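수둔움(Sudunum) 6개월 사용 후기: 마흔다섯에 다시 시작한 데이팅 앱

작성 분류: 앱/서비스 리뷰 > 만남
총점: 5점 만점에 3.5점

결제는 충동이었다. 목요일 밤 열한 시, 냉장고 앞에 서서 김치를 통째로 집어 먹다가 이렇게 살아도 되나 싶었고, 정신을 차려 보니 카드 번호를 입력하고 있었다. 수둔움은 취미 기반 데이팅 서비스다. 사진보다 "요즘 뭐 하고 노세요"를 먼저 보여 준다는 게 광고 문구인데, 요즘 뭐 하고 노는지 딱히 말할 게 없는 사람한테는 꽤 잔인한 첫 화면이다.

참고로 나는 전에 무르카노(Murkano)를 쓰다가 탈퇴했다. 거기는 가입하자마자 하트가 쏟아지는데, 답장을 보내려고 하면 하나같이 유료 결제 창이 떴다. 인기인 줄 알았더니 영업이었다. 그래서 이번에는 기대치를 바닥에 두고 시작했다.

가입 절차

질문이 58개다. 오타가 아니다. 좋아하는 계절, 설거지를 미루는 시간, 여행 가서 몇 시에 일어나는지까지 묻는다. 나는 지하철에서 시작해서 종점까지 갔고, 돌아오는 길에 끝냈다. 중간 저장은 된다고 써 있지만 앱을 껐다 켜면 앞의 몇 개가 날아가 있으니 한 번에 하는 게 낫다. 본인 인증은 간단했다. 문자 한 번, 얼굴 사진 한 번. 얼굴 사진은 세 번 거절당했는데 이유는 끝내 안 알려 줬다.

자기소개는 최대 1000자다. 처음엔 짧다고 투덜댔는데 막상 쓰니 세 줄에서 막혔다. "조용한 편이고 산책을 좋아합니다." 나중에 보니 이 동네 회원의 절반이 똑같이 써 놨다. 다들 그렇게 조용히 산책을 하는데 왜 길에서는 한 번도 못 만났을까.

매칭

하루에 여섯 명을 추천해 준다. 넘기면 다음 날까지 없다. 손가락으로 수백 명을 휙휙 넘기는 방식에 질린 사람이라면 이게 장점이고, 성질 급한 사람이라면 저녁 일곱 시에 할 일이 없어진다. 추천 기준은 취미 일치율이라는데, 나한테는 암벽 등반하는 분이 줄기차게 떴다. 나는 계단도 반대하는 사람이다. 고객센터에 물어봤더니 "활동적인 성향이 반영되었을 수 있습니다"라는 답이 왔다. 산책 때문인 것 같아서 산책을 지웠다. 그랬더니 이번엔 보드게임 하는 분들만 나온다. 이쪽은 만족이다.

여기서 제일 쓸 만한 기능은 "일상 한 컷"이다. 얼굴 말고 집에 있는 아무거나 찍어서 올리면, 그걸로 상대가 말을 걸 수 있다. 얼굴 사진에는 "안녕하세요" 말고 할 말이 없는데 물건 사진에는 이상하게 할 말이 생긴다. 찻잔, 화분, 고양이 뒤통수 같은 게 인기가 많고, 수건이나 양말 같은 것도 의외로 반응이 좋다.
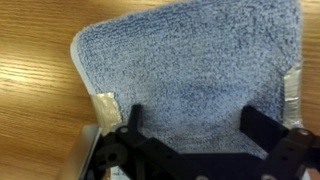
밝은 색 나무 탁자 위의 파란 수건. 첫마디로는 "날씨 좋네요"보다 낫다.

실제로 내가 가장 길게 대화한 상대도 물건 이야기로 시작했다. 전기 주전자 하나를 두고 이틀을 떠들었다. 물때 제거에 구연산이냐 식초냐로 의견이 갈렸고, 결국 만나서 결판을 내기로 했다. 만나서는 주전자 이야기를 한마디도 안 했다. 두 번 더 봤고, 지금은 가끔 안부를 묻는 사이다. 식초파였다.

대화 기능

채팅은 기본에 충실하다. 음성 메시지가 되고, 영상 통화는 서로 동의해야 열린다. 읽음 표시는 끌 수 있는데 꼭 끄기를 권한다. 켜 두면 밤새 그 작은 체크 표시 하나와 씨름하게 된다. 다만 알림이 느리다. 오후 두 시에 온 메시지가 저녁 먹고 나서 뜬 적이 여러 번이다. 상대는 내가 밀고 당기기를 하는 줄 알았다고 한다. 그런 재주가 있었으면 이 앱을 안 깔았다.

대화가 끊기면 앱이 질문을 하나 던져 준다. "두 분이 무인도에 간다면?" 이런 식이다. 이 질문이 뜨는 순간 둘 다 대화가 망했다는 걸 공식적으로 통보받는 셈이라 설정에서 껐다. 메뉴가 깊숙이 숨어 있다. 프로필, 환경 설정, 기타, 대화 도우미 순서로 들어가면 된다.

오프라인 모임

한 달에 한 번 소모임이 열린다. 3월에는 와인 모임에 나갔다. 진행자 오데트 카롱 씨가 자리 배치를 직접 해 주는데, 이 사람이 알고리즘보다 낫다. 낯가리는 사람을 수다쟁이 둘 사이에 끼워 넣는 식이다. 내 옆자리 데미트리우스 씨는 한국어로 농담하는 솜씨가 나보다 좋아서 조금 억울했다. 참가비는 별도이고 안주는 크래커가 전부이니 밥은 먹고 가야 한다.

요금

무료로도 추천은 받지만 메시지는 하루 한 통이다. "안녕하세요" 하고 나면 그날 연애는 끝난다. 유료는 1개월권과 6개월권이 있고, 긴 쪽이 달마다 내는 돈은 확실히 적다. 자동 갱신이 기본으로 켜져 있으니 결제하자마자 해제할 것. 해지 버튼을 누르면 "정말 혼자가 편하신가요?"라고 묻는다. 누가 쓴 문구인지 한번 만나 보고 싶다.

안전

신고 처리는 빠른 편이다. 투자 이야기를 꺼내는 사람이 한 명 있었는데 신고하고 커피 한 잔 마시는 사이에 계정이 사라졌다. 차단하면 상대 쪽에서도 내가 안 보인다. 동네 표시는 구 단위까지만 하는 게 좋다. 기본값은 동 단위라서, 나는 첫 주에 아래층 분을 추천받았다. 그 뒤로 엘리베이터를 안 타고 걸어 다녔고, 덕분에 계단에 대한 입장이 조금 누그러졌다.

좋았던 점
일상 한 컷, 하루 추천 수 제한, 신고 처리 속도, 자리 배치

아쉬운 점
느린 알림, 이유 없는 사진 거절, 동 단위 위치 기본값, 크래커

연장할 거냐고 묻는다면, 1개월권으로만 했다. 다음 달 소모임이 보드게임이라서다.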